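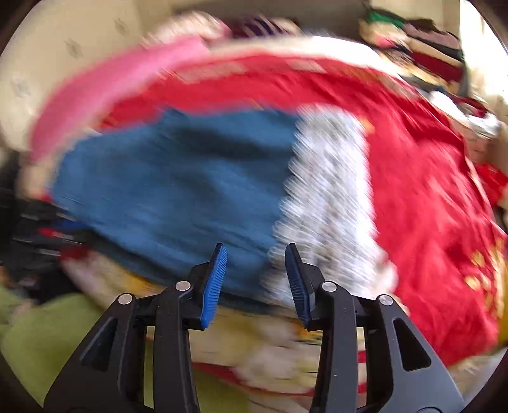 Checking and servicing the hand grippers

These steps cover the pair of hand-held grippers used for laundry sorting and folding at Restley. Both are the same pattern, so do everything twice. Allow an hour for the pair, longer if you have to change pads.

What you need

A 2.5 mm hex key, a small flat screwdriver, a stiff nylon brush, lint-free cloths, isopropyl alcohol, dry PTFE lubricant, and the spare pads from the Lavoie drawer. Do not use oil or grease on the linkage. It picks up lint and ends up on the fabric.

1. Clear the lint

Open the jaws fully and brush out the cut-outs in the plates, working from the tips back towards the handle. Fleece and terry towelling are the worst for this. Turn the gripper over and do the underside as well. If a thread has wound itself around a pivot, cut it and pull it out with tweezers — don't try to drag it free by working the jaws.

2. Check the pivots

There are four pivot screws across the top of the linkage. Hold the outer arm still and try to rock each joint sideways. A trace of movement is fine. If it clicks, nip the screw up an eighth of a turn and try again. Too tight is as bad as too loose: with the trigger released, the jaws should spring open on their own from any position.

Put one drop of dry lubricant on each joint, work the jaws a dozen times and wipe off what comes out.

3. Clean or change the pads

Wipe the pads with alcohol and let them dry. Change any pad that has gone shiny, has a torn edge, or has started to lift from the finger. To change one, peel from the base, scrape off the old adhesive, clean the bare finger and press the new pad on for a full minute. Leave it 3 hours before use.

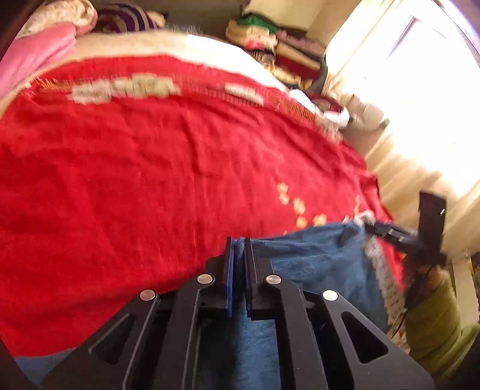 4. Do the towel test

With one gripper in each hand, pick up a bath towel, one at the middle and one at the end, and pull until the cloth is taut. Hold for a count of five. If it creeps through the jaws on one side, go back to step 3 for that gripper. Repeat with something thin, like a pillowcase, as worn pads will often hold a towel and drop a single layer of cotton.

5. Zero the jaw sensor

Plug in and open the Fivinier utility. Close the jaws on nothing and press Set Closed, then release and press Set Open. The open reading should be near 2,384. Anything under 2,300 usually means lint in the linkage, so repeat step 1 before you accept the value.

6. Write it up

Enter the cycle count and any parts used in the Brikov log. The last full service was at 1,094 cycles. If a pivot needs tightening twice in a row, set that gripper aside and tell Lise Gagnon, who keeps the spare screws and bushings.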